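**Wulthorpe Gripper Safety Handbook, ring-bound, 268 pages**

Three stars, and one of those is for the binding, which lies flat on a bench.

I bought it because Etelka Kerekes wanted our handling rules written down before December, and I didn't fancy writing them. The chapter on grip force is very good. Start low, go up in small steps, write down where you stopped. Tâm Lại now quotes it at people over lunch.

Rule 17 is where we fell out. It says every new grip must be tried on "a soft article of no value" before anything breakable goes near the fingers. Fine. It then spends eleven paragraphs on what counts as soft and none on which way up to hold it.
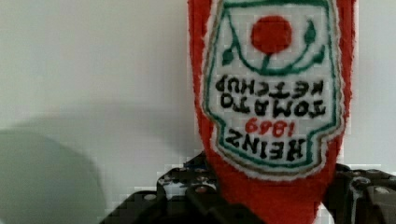
The checklists at the back are worth photocopying, apart from the one that asks you to sign for having read the checklist. Hường Mai signs it "under protest". The index is hopeless: "stop button" sends you to "button, stop", which sends you back.

Buy it if you have nothing. If you already own the old Prodau guide, keep that and borrow our chapter four.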